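The Slow Cup

I was a coffee person for most of my adult life, and pretty loud about it. I had the mug with the slogan. I had opinions about grinders. Then last December my doctor looked at my sleep diary (a terrible document, mostly the word "no") and asked if I'd think about switching to tea for a while, and I said sure in the voice you use with dentists about flossing.

I went home and opened the cupboard over the stove. We had tea, technically. There was a squashed carton of peppermint, a bag of something orange that a cousin had brought to a wedding shower, and a tin of black tea so old the lid had more or less become part of the tin. I made a cup from the tin. It tasted like a library.

So that was my starting point, and I'm telling you so you know I come to this with no refinement at all. I still don't own a tea pet. I did end up spending most of the winter and spring drinking the stuff, reading about it, bothering people who know more than I do, and driving out to Prakell for a tasting class that I fully expected to hate.

Prakell is one main street and a river. The class is held in the back of a shop called Pravum, which sells tea in front and mends clocks on the side, an arrangement that made perfect sense once I was standing in it. It's run by Xiomara Fitzsimmons. She used to teach middle school science and she runs a tasting exactly the way you'd hope: aprons on, phones in the basket, no talking while the water's going.

"You're all going to make bad tea tonight," she told us, very cheerfully. "I'd like you to do it on purpose."

And we did! We took a perfectly nice green tea and scalded it with water straight off the boil. We left a black tea sitting for 11 minutes. We made an oolong with water from the hot tap, and I'm sorry to say that one man finished his. Then we made each of them again properly, and drank the good one next to the bad one, and I finally understood what people had been going on about. The scalded green was like licking a fence. The other one tasted like peas and butter and a little bit like the ocean, and I don't know how else to put it.

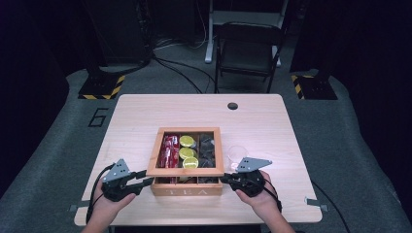
Temperature turned out to be my whole problem. All those years I'd thought I didn't care for green tea, I'd been cooking it. Xiomara's rule for people without a fancy kettle is to boil the water, pour it into a cold pitcher, wait, and only then pour it over the leaves. You lose a good bit of heat to the pitcher. She doesn't own a thermometer. She holds her hand over the steam and decides, and then looks at you as if you should be able to do that too.

I bought a fancy kettle anyway. It's a Motex, it was on sale, and it plays a little tune when it's done that my husband hates with a passion I find very moving. He now gets up from wherever he is in the house to stop it. I've told him this counts as exercise.

What I hadn't seen coming was how much of tea is about other people. Coffee, for me, was a solo sport. I drank it standing at the counter or in the car, and I drank it fast, and if you talked to me before the bottom of the cup you were taking your chances. Tea doesn't really let you do that. It makes you wait a few minutes with nothing in your hands, and if there's somebody else in the kitchen, you end up talking to them. I learned more about my teenage son's life between January and April than in the year before, and I'm pretty sure it's only that we were both standing there waiting for the leaves to open. (He drinks peppermint. From a fresh box, thank you.)

I said some of this to Yevhen Romaniuk, who was in the class with me and who has been drinking tea seriously since he was a boy. He grew up with a grandmother who kept a pot of very strong black tea on the go all day, a concentrate really, and topped it up with hot water for whoever walked in. Weak for the children, dark for the mailman. I asked him how she knew how people liked it, and he seemed puzzled by the question.

"She asked them one time," he said. "Then she remembered."

I've thought about that a lot. I've known my neighbor across the street for years and I couldn't have told you how she takes her tea, or if she drinks it. (She does. Milk, no sugar, and the bag stays in, which would put Xiomara in the hospital.)
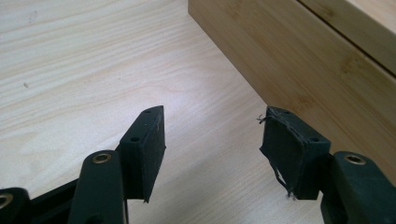
Light bamboo on a pale pine-grain surface.

Then there's the matter of what you offer people. When you put out coffee, you put out coffee. When you put out tea you've suddenly got a negotiation on your hands. One friend won't touch caffeine after lunch. Another one thinks anything herbal is soup. My father-in-law will drink only what he calls "regular," and heaven help you if you ask him a follow-up question. I used to deal with this by shouting a list from the kitchen, and everybody would shout back "whatever's easiest," and then I'd have to guess.

The answer, as every good hotel has known forever, is a tea chest. You set it down, you open it up, and people go quiet and start poking around. It's the same thing that happens with a box of chocolates. I've watched grown adults who'd just told me they weren't thirsty pick through one like kids with a button jar. They hold the packets up to each other. They trade.

I'll say a word for packets here, too, as the loose-leaf crowd can be hard on them. Yes, a lot of what goes into the cheap ones is dust. But a good tea, sealed up by itself in its own wrapper, keeps far better than the same tea in a paper bag that you've opened over and over with wet hands. Xiomara sells both and gets a little short with people who sneer. The best breakfast tea in her shop, a blend called Pisharody that smells like malt and raisins, comes in single packets, and I now go through it at a rate I'd rather not discuss.
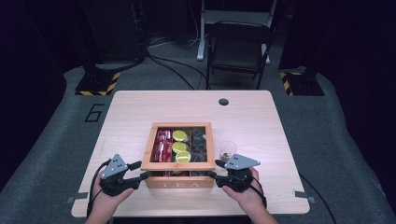

What really hurts tea is air, light, damp, and whatever's living next door to it. That last one got me. I'd been keeping mine beside the spices, and for weeks I went around telling people I'd found a jasmine with the most interesting hint of cumin. Tea soaks up smells like a sponge. Move it away from the stove, away from the coffee if you still keep any, and away from the sunny windowsill, even though it looks so pretty there. And don't put it in the fridge! I know your aunt does. It comes out, it gets damp, and you're back to the library.

If you'd like to set up a tea shelf of your own, you truly don't need much. I started with 6 teas and it was plenty. I'd go with a sturdy black for the mornings, a softer one for the afternoon, a green you've agreed not to boil, an oolong for when you're feeling pleased with yourself, peppermint, and something with no caffeine that isn't peppermint. Buy small amounts. The biggest mistake I made was a giant sack of smoked tea, bought in a fit of enthusiasm, that made the whole pantry smell like a campfire. I've been giving it away ever since. I gave some to Yevhen and he gave it back.

As for what to spend, I'll only say that the class cost me 40 dollars and the shopping afterward cost me rather more. A really nice tea still works out cheaper by the cup than anything I used to buy through a car window. And you can steep most good oolongs several times over, which delights the cheapskate in me. The second pot is usually the best one. Pour the first a bit short, don't let the leaves sit in leftover water, and keep going until it tastes like a memory of tea.

The gear is where you can get silly. I'd skip the glass teapot with the little candle under it. I'd skip the novelty infusers too (mine was a sloth, and he leaked). A plain basket strainer that fits your favorite mug will do nearly all of it, and a lid or a saucer on top while it steeps makes more difference than you'd think.

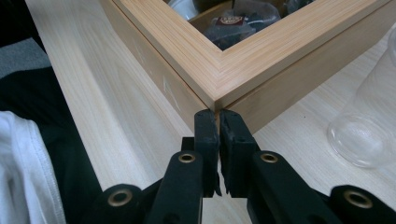 A mitered corner in straight-grained blond wood.

I went back to Prakell in the spring for the follow-up evening, where everyone brings one tea and one thing to eat with it. I brought a lemon loaf and the Pisharody, and felt a bit foolish offering Xiomara her own stock. She took a cup anyway and told me I'd let it go too long. Yevhen brought dark bread and sour cherry jam, and showed us how you take the jam on a spoon and drink the tea through it, and for a while there it got messy and very happy. The man who'd finished the hot-tap oolong was there as well. He's bought a kettle.

My doctor, for the record, is pleased. I sleep 2 hours longer most nights, though some of that may be giving up the late news. I still have a coffee on vacation, sitting down, with a pastry, and I enjoy it more than I ever did at the counter. The slogan mug holds pens now.

My neighbor comes over most afternoons when the weather's bad. I put the kettle on when I see her at the curb, the tune plays, my husband comes running, and by then she's got her coat off and is telling me about her sister's roof.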